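Die Quelle von Evumholm

Im April hatte die Gemeinde Evumholm beschlossen, dass ihr Wasser heilt. Bis dahin war es Wasser gewesen, etwas kalkig, und wer seinen Kessel nicht entkalkte, hatte nach einem Jahr keinen Kessel mehr.

Ich fuhr hin, weil meine Schwester darauf bestand. Sie hatte es im Knie, ich hatte das Auto. Von Grolside sind es 40 Kilometer, die letzten davon hinter einem Traktor, und am Ortseingang stand ein neues Schild mit einem blauen Tropfen darauf. Der Tropfen lächelte. Ich hätte da schon wenden sollen.

Im Gasthof Zacharias gab man uns ein Zimmer zum Hof und einen Prospekt. 3.000 Gäste, stand darin, hätten bereits Linderung erfahren. Ich fragte die Wirtin, wer die gezählt habe. Sie sah mich an, als hätte ich nach dem Einkaufspreis der Suppe gefragt.

- Das sind Erfahrungswerte, sagte sie.

Der Ort hatte elf Gästezimmer. Ich rechnete im Bett ein wenig herum und kam auf nichts, was mich schlafen ließ. 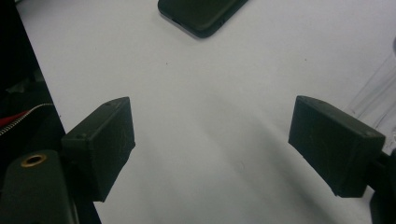 Am Morgen standen wir in der Schlange vor dem Brunnenhaus. Meine Schwester trug den guten Mantel, als ginge es zu einer Taufe. Vor uns erzählte ein Mann, er habe nach dem dritten Glas wieder die Treppe nehmen können. Welche Treppe, wollte ich wissen. Er dachte nach und meinte, eine kleine.

Das Glas kostete extra. Tirketti stand auf dem Boden eingeprägt, das klang nach Italien und kam, wie ich am Karton hinter der Theke las, aus dem Großhandel in Grolside. Das Wasser schmeckte nach Wasser. Vielleicht auch ein bisschen nach Rohr.

- Und?, fragte ich.

- Man muss es wirken lassen, sagte meine Schwester.

Sie ließ es wirken. Wir gingen zum Fluss hinunter, sie vorneweg, 33 Stufen ohne Geländer, und ich wartete auf das Stöhnen, das sonst bei der vierten kommt. Es kam nicht. Ich sagte mir, dass sie sich zusammennahm, mir zum Trotz, das konnte sie schon als Kind. Unten drehte sie sich um und fragte, wo ich denn bliebe.

Auf der Rückfahrt schlief sie. Im Kofferraum klirrten die sechs Flaschen, die sie gekauft hatte, für die Nachbarn, wie sie sagte. Zu Hause trug ich sie in den Keller, und weil dort niemand war, machte ich eine auf und trank sie im Stehen halb leer. Dann stieg ich wieder hinauf und achtete auf mein linkes Knie, dem bis dahin nie etwas gefehlt hatte. Es knackte.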